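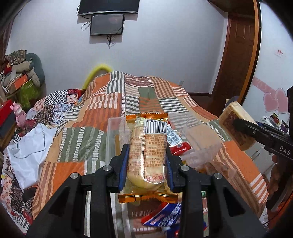

Ticket: Cross-references going to the wrong homograph after September import
Product: Pleter (dictionary editing), with Ganix search
Site: Khaemba Word Histories
Opened by: Gitau Lema
Assigned to: Leen Fakhoury
Priority: Normal, raised to High
Status: Closed

Gitau Lema, 09:14
Since we ran the September import, links between entries are landing on the wrong word where there is more than one headword with the same spelling. Example: our entry for "birch" has a note saying compare BARK, meaning the outside of a tree. Click it and you get the bark of a dog. The entry for "barge" should go to the bark that is a ship, and it goes to the tree.

We number these with a small raised figure after the headword, as most dictionaries do. The raised figures look right on the page, it's only the link that goes wrong. Before the import they were fine. I've cleared my browser and tried a second one, same result.

I can't say how many are affected. I found these by reading.

Leen Fakhoury, 09:52
Thanks, Gitau. I can see the same thing on the live site. A few questions so I can narrow it down.

Do the links also go wrong inside the Pleter editor, or only on the public pages?
Did anybody add or remove a homograph in the import?
Was the Ganix index rebuilt afterwards?

Could you also attach the import log? It's under Tools, Import, History.

Gitau Lema, 10:30
In the editor they go wrong as well.

Soon-im Cheon did the import, so I've added her to the ticket. I believe there were new headwords in it, mostly from the Wustetti collection of trade words that we took over this year.

I pressed Rebuild on the search index myself this morning before writing to you. It made no difference to the links. It did make search slower for a while.

Log attached.

Soon-im Cheon, 10:47
Yes, there were new ones. Wustetti has a lot of short words used in workshops, mills and bakehouses, and many of those are spelt the same as ordinary words we already had. Where we decided the origin was different we made a separate headword. Where it was only a new sense we put it under the existing one.

For "bark" we didn't add anything. But we did change the order. The dog's bark was second and it is now first, because the new house style puts the verb homograph ahead of the noun ones. That was Faith's decision and it went into the import file as a new sequence.

Leen Fakhoury, 11:20
That is very useful, and I think it is the cause.

Pleter can store a cross-reference in two ways. One is by the permanent ID of the entry, which never changes. The other is by spelling and number, for example bark, 2. If you make the link with the picker in the editor you get the first kind. If the link was typed by hand or came in from a file you get the second kind, unless the file has IDs in it.

When the order changed, the links of the second kind stayed as bark, 2 and so on, and bark, 2 is now a different word. The raised figure on the page is drawn from the same stored number, so it looks unchanged.

To confirm: open "birch", choose View Source, and look at the xref line. If it says target="id:" followed by a long code, I'm wrong.

Gitau Lema, 11:38
It says target="hw:bark/2". No ID.

"Barge" is the same but with a 3.

So the raised figures on the page aren't right either. They match the old order. I hadn't looked at it that way.

Leen Fakhoury, 11:45
Correct, the figure in the cross-reference is the old one. The figure at the top of the entry itself is the new one.

I'm raising this to High as readers are being sent to wrong origins. Please don't move any more homographs for now, and please don't fix individual links by hand yet. If some are corrected and some aren't, a bulk repair will spoil the corrected ones.

I've asked In-ho Kang from the Pleter team to look at a repair.

Faith Khaemba, 12:25
I own the site. Two things.

Can we simply go back to last month's copy? And will the printed extract be affected? We send that to the printer from the same data.

Leen Fakhoury, 12:41
Going back is possible, but you would lose the Wustetti headwords and any editing done since the import. I'd suggest we keep it as the fallback.

The printed extract uses the same stored numbers, so yes, any cross-reference to a moved homograph would print with the old figure. Please hold it until we've finished.

Soon-im Cheon, 13:05
I had already corrected a few before I saw Leen's message. They are "tan", "cork" and "embark". I used the picker for all of them.

"Embark" should point at the ship, by the way, if anybody is checking. I've seen it go to the tree.

In-ho Kang, 14:10
Hello all. If you used the picker those three now have IDs and my script will leave them alone. No harm done.

I ran a count on a copy of your data. There are 199 cross-references stored by spelling and number where the target's number changed in the import. All of them are older than the import. The ones inside the Wustetti entries are fine, as they were written against the new order.

Plan:

Read the old order from the backup.
For each affected link, find which entry it pointed to before.
Replace the spelling and number with that entry's ID.
Redraw the raised figures from the ID.
Rebuild Ganix once at the end.

The script writes a list of anything it can't match. I'd like one of your editors to go through that list.

Gitau Lema, 14:22
Go ahead on the copy. Soon-im and I will check the list between us.

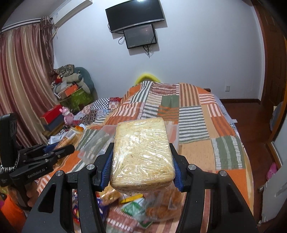

Wrapped bread held between two blue pads.

In-ho Kang, 15:36
The script has finished on the copy. 23 links were not matched. The list is attached as a plain text file, one per line, with the entry, the link and the old target.

They fall into two groups. In most of them the old target was merged into another entry, so there is no longer anything with that ID. The remaining 5 had no number at all, just the spelling, and Pleter always sent those to whichever homograph was first.

Gitau Lema, 16:02
Looking at the ones with no number. They include "loaf". We have loaf the bread and loaf the verb, to idle about, as separate headwords, since there's no known link between them. The note on "use your loaf" says see LOAF. It should go to the bread, as the phrase is generally taken to be rhyming slang, loaf of bread for head. It was going to the bread before only because the bread happened to be first. With verbs first it goes to the idling one, and a reader could easily come away with the wrong idea of the phrase.

I've marked it on the list as loaf, noun.

Soon-im Cheon, 16:15
On the merged ones: where two old headwords have been joined, the link can go to the joined entry. I've marked those. There is one I want to keep back, "batch", as I'm not sure we were right to merge the Wustetti sense. That's an editorial question and not for this ticket. Please send it to the joined entry for now.

In-ho Kang, 16:40
Thank you both. I've loaded the marked list and run the script again on the copy. Nothing unmatched. Leen has the address of the copy if you want to try it.

Gitau Lema, 17:08
I tried "birch", "barge", "embark", "use your loaf" and a dozen or so I picked at random from the letter S. All correct, and the raised figures match the entries they lead to.

One small thing. In "seal" the animal's entry has a link to itself. I think that was our mistake from long ago and has nothing to do with this.

Faith Khaemba, 17:15
Please go ahead on the live site. I've told the printer to wait.

In-ho Kang, 17:50
Done on live. Ganix is rebuilding now. Search may be slow until it finishes, and new entries won't turn up in results until then.

Leen Fakhoury, 18:20
The rebuild has finished. I've checked the original examples on the public site and in the editor, and both are right.

To stop this happening again:

In Settings, Cross-references, tick "Convert to ID on save". It was off on your site. I've switched it on with Faith's agreement.
In the import screen, tick "Warn if headword order changes". This shows a list before anything is written.
If you send in a file from outside, such as another Wustetti batch, put the IDs in the target column if you have them. If you don't, import the headwords first and the links second.

The warning list shows 12 lines to a screen and there is no way to print it at present – I've put in a request for that.

Soon-im Cheon, 18:31
Does "Convert to ID on save" do every link in an entry, or only the ones I've touched?

Leen Fakhoury, 18:36
Every link in the entry you save. It doesn't touch entries you haven't opened.

Gitau Lema, 18:44
Fine from our side. I've taken the self-link out of "seal". You can close this.

Status changed to Closed by Leen Fakhoury, 18:46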